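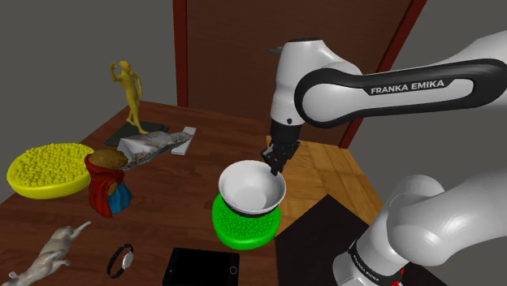
Setting up the bowl pick in Astari Sim (starter kit)

By Keabetswe Botha
Aug 6, 2025

Quick one this. Had the Astari starter kit on review since May and the bowl pick is the task everybody gets stuck on, so these are my steps. Assumes you've installed it and the arm loads. If it doesn't, sort that first, the Dekano installer guide is fine.

What you need

The kit itself (238 pounds, single seat). The Radebe object pack, the free one, not the paid. A machine with a decent graphics card. Mine's old and it copes, fans going like mad.

Step 1. Load the table

Open the cluttered table layout, not the bare one. Yes it's harder. You get the Franka arm, the white bowl sitting on the green dish, and a load of odds and ends: yellow dish, cat, watch, tablet, little figure in a red cloak. Leave them all where they are for now. If you move the bowl off the dish the whole thing gets easier and you learn nothing about height.

Step 2. Turn the physics down, then up

Default step rate is too coarse for thin walls. Fingers go straight through the rim. Set solver passes to 10, run it, check nothing jitters. If the bowl creeps across the dish by itself go up a bit more. Save as your own preset becuase the kit resets it every time you reload. Annoying.

Step 3. Pick the near or far rim

Don't try to grab the whole bowl. It's wider than the jaws open. You want one finger inside, one outside, wall in between. Choose a bit of rim the arm can get to without folding its elbow right up. In the task panel click the rim, then "offset outward", half the wall thickness. Gripper pointing down.

Step 4. Come in from above

Set a hover point over the rim first. Then straight down. Going in at a slant clips the rim and knocks the bowl, and then your saved pose is rubbish and you start again. I did this a lot.

Drop slowly. Lower the speed slider to the first notch for the last bit. Switch to the wrist view here, the room view hides the outer finger.

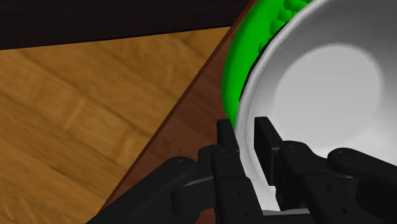
Watch the outer finger against the green dish too. The dish sticks out past the base of the bowl, so if you go too deep the tip lands on it and the arm shoves everything down. Stop with the tip clear of the bumps. Write the height down, you'll want it for step 6.

Step 5. Close and lift

Close on low force. Wait for the contact light in the panel, both sides, not just one. Then lift a small amount and stop. Bowl tilts? You're too near the tip of the fingers. Go back down, a touch deeper, close again.

Only then lift properly.

Step 6. Run it in a batch

Export the pose, open Batch, paste in the height. I ran 105 with the bowl nudged to a random spot each time. Most of the failures were the slant thing from step 4, my own fault for leaving the hover point too low. The kit will let you queue up to 2,000 but save first. It crashed on me twice, no autosave.

Worth the money?

For learning, yes. Physics is good once it's set right, the objects are nice, wrist view is the best bit. The manual is poor and the preset thing needs fixing. Clikel does a cheaper kit but no wrist view when I tried it, and I wouldn't want to do rim grasps blind.

Next page will be putting the bowl down again, wich is its own headache.

Last updated: step 2 reworded, price checked.

Comments

Busisiwe Ndlovu
Solver setting fixed it for me, thank you. Had fingers going through the bowl for a week.

tomk_sim
Does the batch height carry over if you swap to the yellow dish?

Keabetswe Botha
No, do it again from step 4. Takes a minute.

ratchetpie
Offset button is greyed out on mine?? Newest version

Keabetswe Botha
Click the rim twice. First click only picks the bowl.

ratchetpie
ok that works, cheers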